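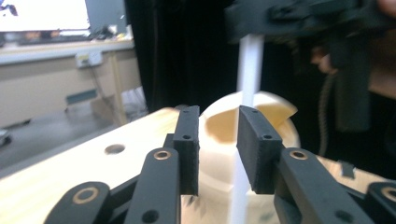 About Varnetti

Varnetti makes and repairs wooden workbenches and tabletops for schools, small workshops and craft rooms. The firm was started in Totbridge by Stela Vlad, who still draws every new pattern and checks the first piece of each batch before it is oiled.

We work in pale, close-grained timber. Boards are stacked under cover on arrival and left until the moisture reading is steady, then planed, jointed and glued up. A standard top is 120 cm long. Other lengths are cut to order, up to 245 cm, which is the limit of our clamps.

Holes for pegs and stops are bored before final sanding. The hole pattern is agreed with the customer on a paper plan — moving a hole afterwards means plugging it, and a plug always shows. Raised blocks can be glued or screwed down. Screwed blocks cost slightly more and can be replaced by the user.

There are two ranges. Kaimal is the fixed bench, supplied with legs and a lower rail. Ustano is the loose top, made to sit on an existing frame or table. Both have the same oil finish, which darkens a little in the first year and should be renewed when water no longer beads on the surface.

Repair work takes up most of February, when schools send tops back over the half-term break. Glue and paint are scraped off by hand, dents are steamed, and the surface is taken back with 120 grit before oiling. Deep stains are sometimes left in place if removing them would make the board too thin. We tell the customer first.

The workshop has a staff of 16. Visits are by appointment, and samples of each finish can be handled at the front counter. Please bring measurements in millimetres, including the height of the frame if you need a loose top.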